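Tartan thread, because I finally finished reading Cempaka Nair's little book on plaid and I'm so full of facts!

First one: the pattern has its own word, a sett. Dark green and navy setts look almost black from across a room.

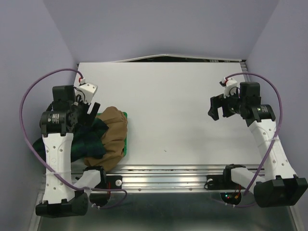 How do you read a sett?
Count the threads of each color in order, from one pivot stripe to the next. Most then run backward from there.

And twill! Each thread goes over 2, under 2, shifting by one every row, so you get those lovely slanted ribs — go find a scarf and look up close.

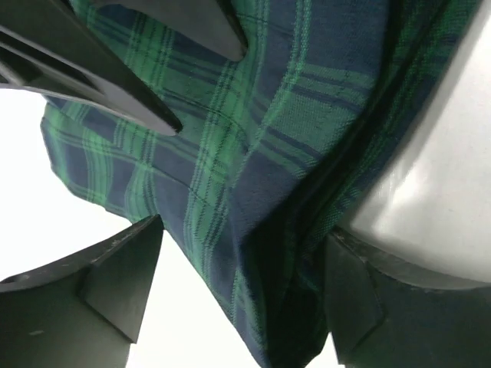 Photo: Lasero

I've started my own sett on paper. It's 155 threads so far and I love it already. Weaving in September — wish me luck!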